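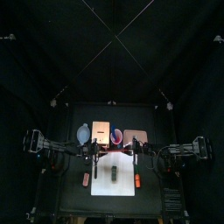 The old form for this booth had a single line that said "Fabric and fixings OK?" and a box for a tick, and every sheet I pulled from the binder had the tick. I don't trust a question that gets the same answer from everyone. So the fixings get their own lines now, starting at the top with the two thin wires that cross in an X on the ceiling and then coming down to the white clips on the upper walls and the white corner fittings around the table. If you tick a line, you touched the part. Looking up at it from the doorway doesn't count.

Booth and Tabletop Checklist, Form 646
Site: Vesthorpe, ground floor
Inspected by: Ekrem Ağca
Booth contact: Embla Nyberg
Date: August 3, 2024

How to mark it: P for pass, A for attention, F for fail, N for not checked. N is an acceptable answer. A P you can't back up is worse.

SECTION 1. FABRIC, WIRES AND UPRIGHTS

1.1 Wall fabric hangs free of power strips and adapters
Result: P
Comment: Checked on my knees with a flashlight. It passes today. Fabric creeps.

1.2 Fire rating of the fabric is on file
Result: F
Comment: I was told it's "the rated kind." I was shown an invoice from Trultel that lists black fabric by the yard and says nothing about any rating. An invoice is proof that somebody bought cloth. Need the certificate, or a swatch test, before October.

1.3 Crossed wires taut, no fraying, ends secure
Result: P
Comment: Ran a gloved finger along both. The last sheet says these were "adjusted" but not by whom or how much, so I can't say if they've gone slack in between. Please write the adjustment down next time.

1.4 Clips on upper walls seated
Result: P
Comment: Tugged both. I still think a clip is a poor thing to hang a wall on.

1.5 Upright pole behind the table doesn't move when pushed
Result: A
Comment: Moves a little. Embla says it always has. That may be so, and it's still an A.

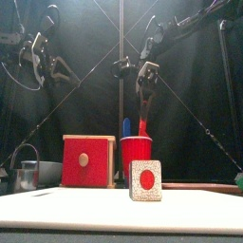 Item 1.3 and 1.5: crossed cables meeting near the upright pole, red cup on the table in front.

1.6 Nothing leaning against the curtain that could fall onto the table
Result: A
Comment: The dark rod on the right-hand side leans a bit. Either fix it top and bottom or take it out.

1.7 Small hardware on the cables closed and hand tight
Result: N
Comment: Couldn't reach the one on the right without standing on a chair, and I don't stand on chairs. Bring the step stool next time.

SECTION 2. LIGHT AND AIR

2.1 Light at table height is even and meets the booth's own target of 300 lux
Result: N
Comment: The meter in the drawer had a dead battery. The previous inspector recorded exactly 300, which I find hard to believe as a reading and easy to believe as a number copied from the target.

2.2 No glare off the tabletop from a seated position
Result: A
Comment: I had glare toward the front edge. Embla didn't. We're different heights. I'd turn the lamp down a little before spending money on the matte film that Jovano keeps offering us.

2.3 Air moves with the curtain closed
Result: P
Comment: Held up a strip of tissue and it moved. Crude, but I trust it more than the sticker that says "ventilated."

2.4 Way out is clear, 70 cm minimum
Result: P
Comment: Measured with a tape. It would be an F if the storage crate went back where I found it this morning.

SECTION 3. TABLE

3.1 Corner brackets tight
Result: P
Comment: Near corners by hand, far corners with the long driver. One took a quarter turn, so "tight" on the last sheet was generous.

3.2 Edges free of splinters, burrs, peeling
Result: P

3.3 Printed label on the table frame readable and current
Result: A
Comment: The print is tiny. If a label has to be read from a foot away, it won't be read. Reprint at twice the size.

3.4 Table doesn't rock
Result: P
Comment: Pushed down at each corner. There's folded cardboard under one foot, so the pass belongs to the cardboard. Get a proper leveler.

SECTION 4. SMALL ITEMS ON THE TABLE

I was asked to keep this section short. It's the longest one, because this is where the binder is weakest. "Stationery, assorted" is not an inventory.
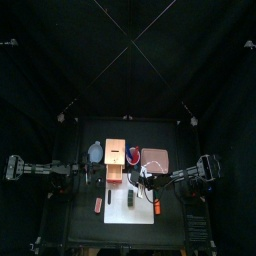 4.1 Drawer box: drawer slides without catching, and stops before it falls out
Result: A
Comment: Slides fine. No stop that I could find, and it came right out in my hand. "You just don't pull it that far" was offered as a control measure. I haven't accepted it.

4.2 Drawer box: knob tight
Result: P
Comment: Twisted it both ways. The wood around it is sound.

4.3 Drawer left closed when not in use
Result: A
Comment: Left open during my visit. An open drawer in the middle of a table gets caught by a sleeve.

4.4 Markers: caps on, caps fit, no cracks
Result: P
Comment: Pulled each cap and pressed it back on. The package says "low odor." I could smell it.

4.5 Cup: stable with markers standing in it
Result: A
Comment: It stands up as long as you leave it alone. The markers are tall for the cup, so the weight sits high. I tipped it with one finger. A wider cup would do, or a dab of museum putty underneath.

4.6 Erasers: clean, no crumbs left on the table
Result: P
Comment: Pink one is fine. Crumbs had been brushed onto the floor, where they're someone else's checklist.

4.7 White sheet or board: flat, corners not curling
Result: P

4.8 Small orange item to the right of the sheet: identified
Result: N
Comment: Not on the inventory. It needs a name and a line of its own. If it holds anything flammable, it doesn't belong in a fabric booth at all. Embla to confirm in writing.

4.9 Tray: no sharp corners, cable kept off it
Result: A
Comment: Corners are rounded, good. The thin white cable lies across it, which makes the tray a place to store cable. Reroute along the table edge.

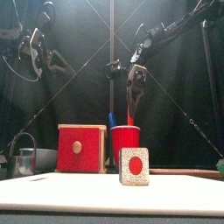
4.10 Patterned block with the red circle: covering firmly stuck down on all faces
Result: P
Comment: Picked at the edges with a fingernail and nothing lifted. The listing from Lo claims it survives "100 wipes." I'd like to know who counted, and what they wiped it with.

4.11 Everything goes back in its own place at the end of the day
Result: N
Comment: Can't be checked at eleven in the morning. I don't know how earlier inspectors managed to pass it.

OPEN ITEMS

Fabric certificate (1.2). Embla Nyberg, before October.
Pole and leaning rod (1.5, 1.6). Embla Nyberg, this month.
Meter battery, then repeat 2.1. Ekrem Ağca.
Drawer stop (4.1). A screw and a bit of felt would do it.
Orange item (4.8). Out of the booth until confirmed.

Overall result: conditional pass. I'd have liked to make it a fail on 1.2 alone, but the scoring guide only allows that with two F marks. I've asked for the guide to be changed.

Response from booth contact (E. Nyberg): Agree on the drawer and the rod. Don't agree on the cup, it has never tipped in use. Will find the certificate.

Inspector's note on response: "Never tipped" isn't recorded anywhere either. 4.5 stays at A.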